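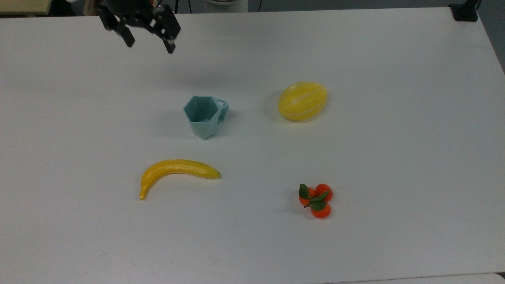 Section 4. Setting up your first practice table

Okay, so you've bolted everything down, you've done the power-up checks in Section 3, and the arm is sitting there waiting for something to do. This is the part I like! I'm Afia Owusu, I run the packing floor at Dankwa's Fallmont site, and I wrote this section because the one that came with the Ravunel cell was written for people who already knew how to use it.

You'll do the whole practice round with a cup and artificial fruit. Please don't skip ahead to real stock. We did, back in March, and I spent my lunch break picking squashed plums out of a drain cover.

Before you start

You'll need a clear white tabletop, one cup with a handle, and a few pieces of artificial fruit in different shapes. A banana, a striped yellow melon and a bunch of tangerines with the leaves on make a good set (the leaves are a pain, and that's what you want in practice). Set aside 40 minutes the first time. It gets a lot quicker.

4.1 Laying out the table

1. Press PAUSE on the pendant and wait for the steady amber light.

2. Wipe the table down. Scuffs are fine. Crumbs and tape scraps are not, and the arm will try to pick up tape. Ask me how I know.

3. Put the cup near the middle, upright, handle out to the side.

4. Lay the melon beside the cup on its side, at a bit of a slant. If you line it up perfectly every time, you'll only ever teach the cell about perfect melons.

5. Put the banana and the tangerines nearer the front edge, with a good hand's width between them.

6. Check that the fingers are open and nothing is in them. The gripper should be up off the table, well clear of the cup rim.

CAUTION: Keep your hands off the table any time the light is green. The arm is slow in practice mode, but slow still pinches. Sleeves rolled up, lanyards off.

4.2 Running the round

7. Step back behind the floor line and press START.

8. Let it try each item. Don't help! I know it's hard to watch it fuss over a banana, but if you reach in and nudge things, the log counts that as its own work and you get a rosy score that means nothing.

9. When it stops, write down anything it dropped or missed on the practice sheet. Plain words are great. "Grabbed leaf, lost fruit" tells me more than an error code does.

10. Move everything to new spots and go again. A full practice set is 14 rounds, and you can split it over two shifts.

NOTE: If it keeps knocking the cup over, turn the cup so the handle faces another way and run three more rounds before you call anyone. If it's still happening, call Fabrice Bouvier on the maintenance line. He'd much prefer the call to a surprise.

4.3 Who does what now

People ask me about this more than they ask about the buttons, so I asked to have it put in the manual.

Before the cell came in, sorting mixed trays was a two-person job, all shift, standing up, same wrist movement over and over. The cell takes the simple trays. We still take the odd ones: anything bruised, anything leafy, anything a customer has asked for in some special arrangement. On our line a full run is 3,000 trays, and the tricky ones still come to a person.

What's changed for you day to day:

- You'll rotate onto the cell in two-hour turns. While you're on it, you're the operator, and that's your call sheet and your stop button.

- You can stop it for any reason and you don't have to write up why until the end of your shift. If something feels off, stop it.

- Practice rounds count as paid work time. Put them under "Cell training" in Flerier, not under "Other," or they won't go through to payroll.

- The pick score on the pendant belongs to the machine. It isn't used in your review. I got that in writing and it's pinned up next to the time clock.

I'll say this too: it's a different kind of tired. My wrists feel better and my head feels worse, because watching takes more out of you than doing. Take the short break between turns, even when you think you don't need it.

4.4 Signing off

11. When the cell reaches a score of 96 on a full practice set, press PAUSE and save the set under your own initials.

12. Put the fruit and the cup back in the practice bin and shut the lid. (They do wander. The banana once turned up in the break room fruit bowl, and somebody bit it.)

13. Have a second trained operator initial the sheet, then go on to Section 5, Loading Real Trays.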